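Why I Stopped Folding My Kitchen Cloths (Well, Most of Them)

By Zinash Tufa
11 December 2021

277 shares | 12 comments

I have a confession to make about my kitchen towels. For years I folded every one of them into thirds, the way my mother did, and stacked them in the drawer next to the stove. It looked lovely for a day and a half. Then somebody would want the blue one from the bottom of the pile, give it a good yank, and the whole stack would come up with it. I'd shove it all back in with my hip while holding a hot pan lid. You know the drill!

So last May, when we were living with half a kitchen during the floor repairs, I had to move all the cloths out of that drawer and into a basket on the table. It was only meant to last until the floor was done. The floor has been done for months and the basket is still going strong, so I figured I'd write down how it works now, since a few of you asked after my post on dish brushes.

Picking the basket

You want one that's open on top and low enough that you can see what's in it from where you stand. I started with a tall round thing from the laundry room and it was hopeless – the cloths sank to the bottom and I was in there up to my elbow. A shallow one with a rounded rim is so much nicer to use. The rim matters more than you'd think, because terry loops catch on anything rough (I've pulled threads on two good towels that way, and I'm still a little sore about it).

Mine is a Skallside, which I got secondhand and scrubbed with dish soap and an old toothbrush. My neighbor Iraís Bermúdez has hers lined with a pillowcase she hemmed down to fit, and that's a clever way to go if your basket is woven and tends to shed. She tosses the pillowcase in with the cloths on wash day and it all comes out together.

Don't buy a big one. I know it's tempting. A big basket just means you keep cloths you don't like.

Sorting before you start

Tip everything out on the table first, every last rag, including the ones under the sink and the one hanging off the oven door. I make a pile for drying dishes, a pile for wiping counters, and a pile for floors and mystery spills. Anything that smells funny even after washing goes straight into the floor pile. Anything with a hole I can put my thumb through gets cut up for polishing shoes.

I keep the floor cloths somewhere else entirely, in a bucket by the back door. I used to keep them all together and trust the family to tell them apart. That was very optimistic of me.

If you can bear it, go by color. Greens and blues for counters, whites and stripes for dishes, and the ugly old brown ones for the floor. It took my household a couple of weeks to get used to it and now even my teenager sticks to it, mostly.

The drop method

Okay, so this is the part people argue with me about. For the counter cloths, I don't fold at all. I pick the cloth up somewhere near the middle, let the corners hang, and lower it into the basket so it settles in its own little heap. It takes no time and the cloth comes back out just as easily, because nothing's lying flat on top of anything else. 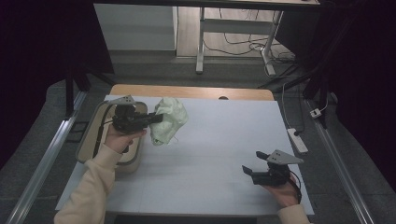
It does look a bit rumpled, I'll give you that. But a counter cloth is going to be wet and crumpled again within the hour, so I can't see the sense in ironing my feelings over it. The trick is to lift it clear of the rim and hold it over the basket before you let go. If you fling it from across the kitchen (I have flung), half of it ends up draped over the side, and the next one slides off onto the floor.

Start at the back of the basket and work toward yourself. When the front is full, stop. I used to squash the last few in on top and then the bottom ones would never see daylight, so the same sad four cloths got used over and over until they were practically see-through.

And please, make sure they're dry all the way through. A cloth that's even slightly damp in the middle will turn the whole basket musty. I leave mine over the rack an extra hour in winter. The thick ones with the waffle weave take the longest, and hems are sneaky, so pinch the hem between your fingers before you put anything away.

The ones I still fold

Dish towels get folded. I like them flat for drying glasses, and a crumpled towel leaves you hunting for a clean corner. I do halves, then halves again, and stand them up on edge like file folders in the shallow drawer. Same goes for napkins when we have company. Iraís rolls hers, and rolls do look very pretty in a bowl, but mine always unroll the minute I turn my back.

I also fold the tea towels I was given as presents, the nice linen ones. They don't get used nearly enough. I'm working on it.

Washing, while we're at it

Warm water and plain detergent, and skip the fabric softener! Softener leaves a coating, and then your cloth just pushes the water around the counter. If yours have already gone that way, run them through once with a cup of white vinegar in place of the detergent, and then again as usual. Mine came back to life after that. I use whatever detergent's on sale, although I've had a box of Cedora on the shelf lately and I have no complaints.

Greasy cloths get a soak first. I fill the dishpan with hot water and a squirt of dish soap and leave them in overnight. Wring them well before they go in the machine, and keep them away from your shirts. I lost a perfectly good cream sweater that way to something involving turmeric.

Shake every cloth out before you hang it. One sharp snap and the edges come straight, and it dries quicker too.

A place for the basket

Leave it where your hand goes anyway. I tried mine on top of the fridge, on the windowsill and on a shelf by the pantry, and every time the family went back to paper towels within a few days. Now it sits at the left end of the table where I do most of my chopping and mixing, and the paper towel roll lasts for ages. If you're left-handed you'll probably want it on the other side, so try both for a day or two before you decide.

Keep it a good arm's length from the stove, of course. Loose cloth near a burner is asking for trouble. Mine also needs to stay out of reach of the dog, who believes every dishcloth has been seasoned especially for him.

Once a month or so I empty it, wipe the inside with a barely damp sponge, and turn it upside down on the porch for the afternoon. You wouldn't believe the crumbs. I go through the cloths at the same time and retire whichever ones have gone thin.

Some things you asked

Does this work for baby washcloths? Yes, beautifully. They're small and you need them in a hurry with one hand full of baby, so a heap is perfect. Give them their own basket.

What about microfiber? Drop those too, but wash them separately from your cotton. They grab lint off everything and then they're no good for windows.

Won't they wrinkle? They will! I have made my peace with it for counters. If it bothers you, drape each one in half over your hand before lowering it in, and it'll come out a bit tidier.

Next time I'm tackling the drawer with the lids in it, which I've been putting off since we moved to Jatbridge. If you have a system for lids that doesn't involve a hardware store, please leave it in the comments, because the wire rack I bought holds three of them and drops the fourth on my foot.

1183 views
Filed under: Kitchen, Laundry
Contact | © 2021 Zinash Tufa | Back to top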